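Cliron to extend floor restoration programme to community buildings

Grants will help local halls, libraries and clubs repair worn timber floors

Cliron, the charitable trust supporting the upkeep of shared buildings, has announced a new round of grants for the repair and refinishing of wooden floors. The programme is open to community centres, libraries, arts venues and sports clubs, and will run alongside the trust's existing roof and heating funds.

Under the scheme, successful applicants will receive up to £3000 towards the cost of sanding, sealing, board replacement and associated joinery. A pilot carried out last year supported six buildings, among them the former chapel at Ukard, where the main hall had been closed to dance classes owing to lifting boards near the stage.

Rhiannon Watkins, Director of Grants at Cliron, said: "Floors are the part of a public building that people use most and think about least. A modest repair made in good time can spare a hall several months of closure and a far larger bill. We are pleased to be able to offer this support to more organisations."
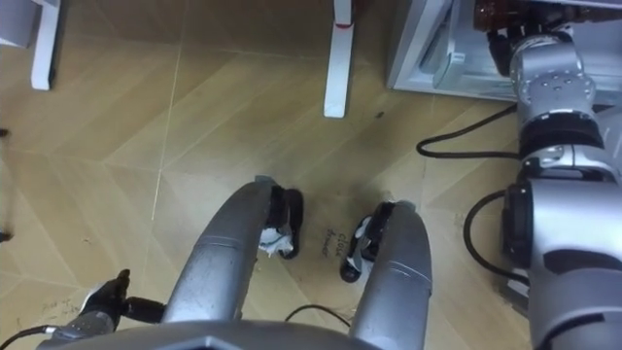 UKARD, Oct 25, 2025

Applications open today and may be made through the Cliron website or by post. Organisations must hold a lease with at least five years remaining, or own the building outright, and must be able to show regular use by the public. Both solid timber and engineered floors are eligible. Carpet, vinyl and external decking fall outside the scope of the fund.

Each application will be assessed by a surveyor appointed by the trust. Technical advice will be provided by Zariņš, the flooring conservation practice, whose staff will visit shortlisted buildings to examine the condition of the boards and the space beneath them. Where damp is found, applicants will be asked to deal with its source before any grant is paid.

Humaira Orakzai, Senior Conservator at Zariņš, said: "Many of the floors we are asked to look at have been sanded too often and too hard. In a good number of cases a careful clean and a fresh coat of finish will serve the building better than another full sanding. We will be encouraging applicants to consider the lightest treatment that will do the job."

The trust has also published a free maintenance guide, written by Tanveer Usmani and Eusebio Castaño, covering routine cleaning, entrance matting, furniture pads and the treatment of small scratches. Printed copies will be sent to all applicants on request.

Decisions on the first awards will be announced in July. Work must be completed within 12 months of the offer letter, and grant holders will be required to submit a short report on completion.

Notes to editors

Cliron makes grants for the repair of buildings in community use. It does not fund new construction or the purchase of property.

Applicants may seek quotations from any suitably insured contractor. The trust does not recommend individual firms.

Interviews with Rhiannon Watkins and Humaira Orakzai can be arranged through the Cliron press office.

Media contact: Inmaculada Rivas, Communications Manager, Cliron

ENDS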